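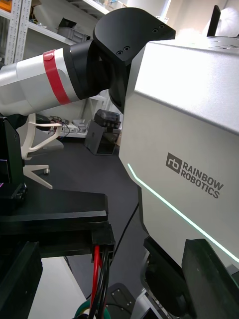

Equipment Planning Coordinator (Robotics)
Itbridge, Mirkthorpe site
Full time, fixed term with possible extension
Reports to: Tracey Hartley, Lab Operations Manager
Posted April 25, 2025

About the job

Itbridge is hiring an equipment planning coordinator for its robotics lab in Mirkthorpe. You will own the equipment budget and the purchase schedule for the lab's next round of buying, which opens in November. You will work with engineers every day, but this is not an engineering job. We need a person who can turn a wish list into a costed plan, get quotes that can be compared with each other, and keep track of what has been ordered, what has arrived and what still has to be paid for.

The lab runs mobile and bench-mounted robots for handling tasks. Until now the engineers have done their own buying. Large items were planned well and small items were not. Mounting plates, cables, spare grippers, shelving and power distribution were bought as needed, often at rush prices, and last year they took up a larger part of the budget than anyone had planned for. The open parts list now has 227 lines on it. Cleaning up that list will be your first assignment.

What you will do

Build the equipment budget for the coming year with the lab manager and the lead engineer, Edvin Hovland. This includes purchase price, shipping, installation, service contracts, training and spares.

Collect written quotes. Anything over $1,599 needs quotes from 3 suppliers, or a signed note on file saying why fewer were available.

Keep the parts list current. Each line should have an owner, a part number, a supplier, a lead time and a budget code. At present many lines have only a name.

Plan floor space and power before a robot is ordered. You will measure the bays, check door widths and circuit capacity with the building office, and put the results in the purchase file.

Work out the full cost of adding an arm, a gripper or a sensor to a machine we already own. Adapter plates, cable sets, controller licenses and engineer hours all belong in that figure.

Compare buying, leasing and renting. The lab leases two of its bench arms now. Both leases come up for renewal during your first year and you will write the recommendation for each.

Receive deliveries, check them against the order and report damage or missing parts to the supplier within the claim period.

Maintain the asset register, including serial numbers, warranty end dates and the location of manuals and keys.

Move planning data out of spreadsheets and into Skorkavex, our purchasing system. The account is set up and the supplier records have been imported. The asset records have not.

Prepare a one-page spending report each month for the operations group.

What we are looking for

At least 5 years of work in purchasing, project coordination, lab management, facilities or a similar field. Experience with capital equipment counts for more than experience with office supplies.

Good spreadsheet skills. You should be able to build a multi-year cost table from scratch and explain it to somebody who did not build it.

Experience reading supplier quotes and terms, including payment schedules, acceptance testing and warranty limits.

Clear written English. Much of the job is email with suppliers, several of them in other time zones.

Comfort working on a lab floor. You will need to follow posted safety rules, wear closed shoes and stay outside marked zones when machines are powered. Training is given in your first week.

Helpful but not required

Some knowledge of robot arms, mobile bases or other automated equipment. If you know what payload, reach and flange pattern mean on a data sheet, say so in your application. If you don't, Edvin will teach you.

Experience with import paperwork. One of our regular suppliers, Sæther, ships from outside the country and their invoices take extra handling.

Experience disposing of or reselling used equipment.

A degree is not required.

Your first six months

Months one and two: learn the lab, meet the engineers, go through the parts list and close or correct every line. Walk the bays and record what is installed in each one.

Months three and four: collect quotes for the November round. Draft the space and power plan. Set up the asset records in Skorkavex.

Months five and six: present the budget with Tracey Hartley, place the approved orders and schedule deliveries so that no two large items arrive in the same week. The loading area holds one pallet truck and one crate comfortably and that's it.

Hours, place and pay

The position is based on site. One day a week can be worked from home after the training period, except in weeks with a scheduled delivery. Normal hours are 8:30 to 5:00 with a half-hour lunch. There is no regular evening or weekend work.

Pay is set by experience on the coordinator scale and we will tell you the range in the first call. Benefits include health coverage, paid vacation, a retirement plan and a yearly training allowance. Travel is limited to a few supplier visits a year, and those costs are covered.

The contract is for two years. Extension depends on funding for the lab's next phase, and a decision is expected before the end of the second year.

How to apply

Send a resume and a cover letter of no more than one page to the Itbridge hiring desk, with "Equipment Planning" in the subject line. In the letter, describe one purchase or equipment project you planned: what was bought, what it was expected to cost, what it did cost, and what accounted for the difference. Please leave out confidential prices. Percentages are fine.

We read applications as they come in and will close the posting when the position is filled. The process is a short phone call, followed by an on-site visit with a tour of the lab and a working exercise. For the exercise you will be given two supplier quotes for the same kind of arm and asked to put them into a single comparison. It takes about an hour, and you may use your own laptop or one of ours.

If you need an accommodation for the call, the visit or the exercise, tell the hiring desk when you apply. Questions about the work itself can be addressed to Tracey Hartley. Technical questions about the equipment will be passed on to Edvin Hovland.

Recruiting agencies, please do not contact the lab directly.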